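Search products
Enter keyword or item no.
Go

Nitier Countertop Can Crusher, Model 353

Item no. 2898
Made by Nitier. Stocked at our Staditz warehouse.

The Model 353 flattens an empty drink can in one pull of a lever. It does this without electricity, an app, or a subscription, and we have been asked about all three.

You bolt it to a bench or screw it to a wall stud. A can goes in the cradle, the lever comes down, and the flattened can drops out of the slot at the bottom. People who buy one for the garage tend to go looking for more cans within the hour. We sell seltzer too, if it comes to that.

What it takes

Standard 12-ounce and 16-ounce cans, plus the tall skinny kind that energy drinks come in. It will not take soup cans. Every spring somebody sends us a Model 353 with a soup can wedged in it and a note saying the unit is defective. Steel food cans are a different animal and the lever will bend before the can does.

It will not take glass. We would have thought this went without saying, but the warranty card has a line for it now.

Specifications

Body: powder-coated steel
Lever: steel with rubber grip
Mounting: four lag screws (included), two washers you won't need (also included)
Weight: 9 pounds
Color: gray, or gray
Warranty: 2 years on the body and lever, none on the grip

The grip is the part that wears out. Replacements are cheap and go on with dish soap and some bad language.

Mounting height

The instruction sheet says chest height. Sheila Haslam, who runs our returns desk and has seen every way this product can be hung, says to put it lower than you think, so you're leaning on the lever with your weight and not hauling on it with your shoulder. She also says to find the stud first. Drywall will hold the crusher nicely right up until you use it.

Before you crush

Check how your state handles deposits. Many redemption machines need to read the code on a whole can, and a flattened one gets spat back at you while the line behind you grows. If you're paid by weight at a scrap yard, crush away, though some yards want them loose so they can see you haven't filled them with gravel. Call ahead.

Rinse the cans. A crusher pushes whatever is left in the can out of the can, and the nearest thing is usually your shirt.

Keep a shallow bin on the bench for cans waiting their turn. Anything with a rim will do. We don't sell one and you almost certainly own three.
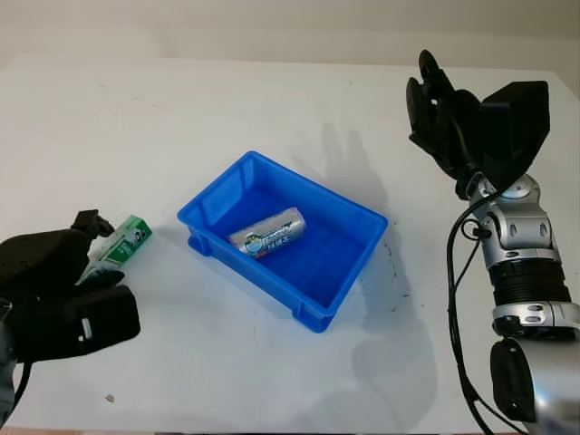
Ordering and shipping

Orders placed before 2 p.m. leave Staditz the same day. The box is small and a lot heavier than it looks, so please be kind to whoever carries it up your steps. Returns are accepted unmounted, clean, and free of soup.

The 353 goes out of stock most years in March, when people do their garages. We have asked Nitier to make more of them in February. They are thinking it over.

Related items

Replacement grip for Model 353
Ghauri wall-mount bottle opener
Pustinov rolling recycling cart, two-bay
Nitier Model 353 lag screw set
Ghauri bench brush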